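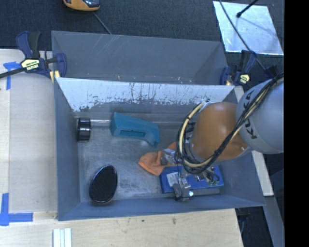 *Reviewed by Nerys Gethin | Sep 22, 2025 | Car care and garage*

The Darow boot liner is a one-piece tray moulded to suit a particular car. Mine was ordered for an estate with the flat floor option and came rolled in a long carton, with a card of fitting notes and 2 strips of hook tape. I paid full price from Tradton and have used it since July.

## Fit

Out of the carton the liner kept a curl at both ends. The notes say to leave it flat in a warm room overnight. I did, and the rear edge still stood up a little the next morning. A few days in the car with a toolbox on it cured that.

Once flat, it follows the floor closely. The cut-outs for the lashing eyes line up on the left and sit slightly too far forward on the right, so that one eye has to be pulled through at an angle. The raised lip clears the side trim and the tailgate seal. It does cover the finger recess for the underfloor storage, and the whole tray must come out before the spare wheel can be reached. Owners who keep a charging cable down there should think about this before ordering.

## Material and grip

The surface is a semi-rigid plastic with a ribbed pattern. It smelt strongly for the first fortnight with the windows shut. Grip is moderate: a full crate stays put on ordinary roads, but a light bag slides on roundabouts. The older Tasik mat I had before was rubber and held loads better, though it had no lip and let muddy water run into the carpet at the sides.

## Cleaning

Dry soil brushes out. Clay needs a hose and a stiff brush worked along the ribs, and the liner is awkward to carry to the drain without tipping the water down your leg. Scratches from a folding bike are visible as pale lines. They can be felt with a fingernail and have not gone through.

## Against the alternatives

Morris sells a similar tray in a softer grade for slightly less. Ignacio Huenchumán lent me his for a weekend. It rolls up more easily and lies flat sooner, but its lip is lower and folds over when a heavy box is dragged across it.

## Verdict

Recommended for wet dogs, garden waste and muddy boots. Check the position of the lashing eyes before cutting off the tags, as Tradton will not take it back without them. The guarantee is 36 months and excludes heat damage.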